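How to store chip bags upright in a basket

Chip bags are awkward to store. They slide off each other when stacked, they get crushed at the bottom of a deep drawer, and the one you want is usually at the back of the shelf behind the flour. Standing them on end in a shallow basket fixes most of this. It takes nearly 20 minutes the first time, including wiping out the basket, and a couple of minutes each time you restock.

This method suits the single-serve and medium-sized bags. Large party bags need a deeper tub and are covered near the end.

What you need

- A shallow plastic basket with perforated sides
- Your unopened chip bags
- A damp cloth and a dry tea towel
- A tape measure
- A clear stretch of table or bench
- Bag clips, if you have opened packets to deal with

Choosing the basket

Measure the shelf first. Ours is 39 cm deep, and the basket has to go in with a little room behind it so the cupboard door closes. Check the height as well. A bag standing on its end is taller than you expect, and you need space above it to get your hand in.

A basket with slots in the walls is better than a solid tub. Crumbs and dust fall through or shake out, it rinses quickly, and you can see a bit of colour through the sides when it's on a high shelf. Look for a smooth, rounded rim. Cheaper baskets sometimes have a ridge of moulding plastic left along the edge, and this can nick a bag as you slide it in. Run a finger around the rim in the shop. If you find a rough spot on one you already own, a few strokes with fine sandpaper will take it off.

We have used the Trikano and Muvora baskets and there is little between them. The Muvora is slightly stiffer. A basket from the discount shop will do the job if it sits flat.

Step 1: Clear and wipe

Empty the basket, turn it over and tap out any crumbs. Wipe it inside and out with the damp cloth, then dry it with the tea towel. Put it in the middle of the table and lay the bags out next to it.

Step 2: Check the bags

Turn each bag over and find the date. It is often printed in small black dotted characters on a pale band or a blank patch on the back, sometimes close to the end seal. On imported packets the date may be in a different order from the one you are used to, commonly year, then month, then day. If you can't work out which number is which, compare it with another bag of the same brand. 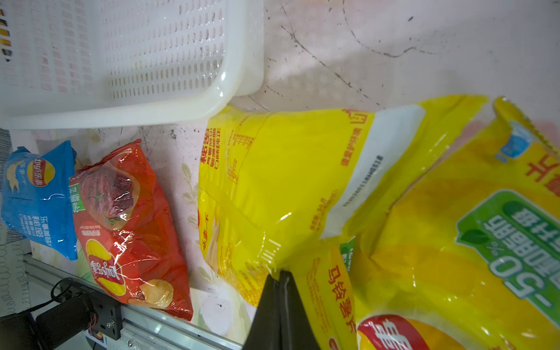
Back of a yellow bag, with the date and batch characters on the pale band near the end seal.

Put the bags in date order, soonest first. Anything past its date goes in a separate pile to deal with later. Press each bag gently between your palms as you go. A sound bag pushes back. One that slowly goes flat has a leak in the seal and should be eaten today or thrown out.

Step 3: Stand them up

Pick up each bag by the top seal and lower it into the basket, bottom seal first. Don't hold it by the middle, where the chips are. Let the bottom of the bag touch the base, then ease it back until it rests against its neighbour or the wall of the basket.

Keep the fronts facing the same way. Work from one end to the other, leaving no big gaps. Bags full of air will prop each other up as long as they touch lightly along the sides. If you have to push hard to fit the last one, leave it out.
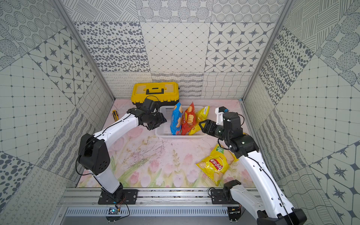
Blue, red and yellow bags standing side by side in the basket, with another yellow bag flat on the table.

Put different flavours next to each other if you can, so the colours tell you what is there without pulling anything out. Where you have doubles of a flavour, stand the older one in front and the newer one directly behind.

Step 4: Fix the ones that lean

A half-filled basket is the usual cause of leaning. With only one or two bags in it there is nothing to hold them, and they slump until they lie across the base. This does the chips no harm, but it takes up the room you were trying to save.

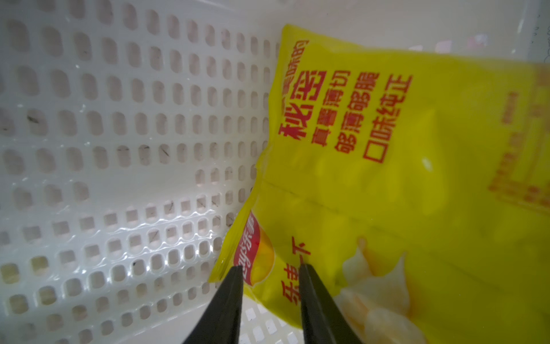 A yellow bag lying at an angle against the side of the basket.

There are a few ways to handle it:

- Move the bags to one end and fill the other end with something square, such as a box of crackers or muesli bars.
- Use a bookend or a piece of stiff cardboard as a divider. Cut the cardboard a little lower than the bags so you can still get hold of the seals.
- Thread a length of elastic through the slots on either side of the basket and knot it. The bags sit behind it. Slide it along as the basket empties.
- Change to a smaller basket.

The elastic is the one we use most. Robles sells a flat kind by the metre in the sewing aisle, and 80 cm is enough for one strap with plenty left to tie. Flat elastic holds better than the round cord.

Step 5: Put it on the shelf

Chips keep best somewhere cool, dark and dry. Avoid the shelf over the stove or kettle, and the one beside a sunny window. Slide the basket in with the short side facing out if your shelf is deep and narrow, so it pulls out like a drawer. Heavy things such as tins belong below it.

If the basket slides about, put a square of non-slip matting underneath. We cut ours from a Nunness drawer liner. Rinse the matting when you rinse the basket.

Opened bags

Don't stand an open bag in with the others unless it's properly closed. Squeeze out the air, fold the top over two or three times and put a clip across the fold. It will be shorter than the full bags, so keep it at the front. An opened bag that is nearly finished is better tipped into a small airtight container.

Large bags

Party-size bags are too top-heavy for a shallow basket. Use a tub at least 26 cm high, or lay them flat on top of the other things on the shelf with nothing resting on them.

Restocking

When you get home with new bags, take the old ones out first, put the new ones at the back and return the old ones to the front. Sunday afternoon works for us, before the lunches are packed for the week. Tap the crumbs out while the basket is empty and move the elastic back to the end.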